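Review of the Lellus desk, light oak colour, after seven months of use

Written by Ostap Holovko, November 7, 2020

I bought the Lellus in April, when it became clear that I would work from home for a long time. Before that I used the dining table, and every evening I had to carry my papers to the bedroom so we could eat. My neighbour Sylvie Landry has the bigger model from Urnstead and she is pleased with it, but it would not pass through my hallway. So I measured the wall, then measured it again, and ordered the smaller one.

The price was 204 pounds with delivery. It came in one flat box, very heavy. I would advise you to have a second person on the stairs. I was alone and I had to rest on every landing.

Assembly took me 100 minutes. The instructions are only drawings, and drawing six shows the left leg where it should show the right one. I lost much time there. All the screws were in the bag, with one spare, and the key which is included is good enough, though my hand was sore after. If you own a proper screwdriver, use it.

Now the top, which is the part I care about the most. The colour is a light oak, a little warmer than on the website, and the grain is fine and straight. I like to look at it in the morning. Near the edge there is a narrow strip, thin as a pencil line, which follows the wood along the side. From one side it seems to me blue-grey, and from another it is pale and shines a little. My wife thought first it was a scratch. I was afraid that it would catch crumbs or come up at the corner, but I pass my fingernail over it quite often and until now it stays flat.

The surface is kind to paper. I put sticky notes on it every day and they come off without leaving glue, also after some weeks. With hot cups I am less happy. One mug of tea left a ring in the first month, and I tried oil and then a soft cloth with toothpaste, and it is still there if you know where to look. Please use a coaster.

It is stable for writing. When I type fast, the monitor moves very slightly, and after I tightened the back bar in summer it moves less. The underside is finished as well as the top, this surprised me for the price. There is no hole for cables, so mine hang down behind - not beautiful, but I sit in front.

I wrote to the shop about the wrong drawing. A man called Ghislain Kennedy answered me the next day, very polite, and sent a corrected page. The guarantee is 39 months, a strange number, but I do not complain.

For a bigger room I would perhaps pay 60 pounds more and take the version with a drawer. For a small one I recommend this desk, with a coaster.
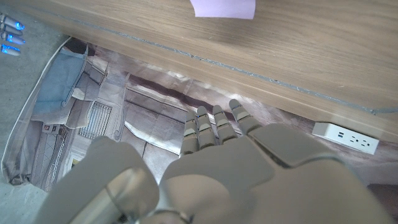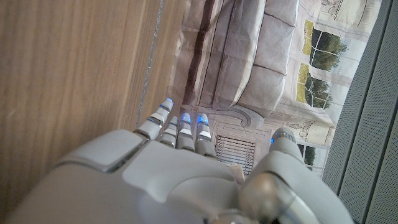
The light wood and the thin strip along it.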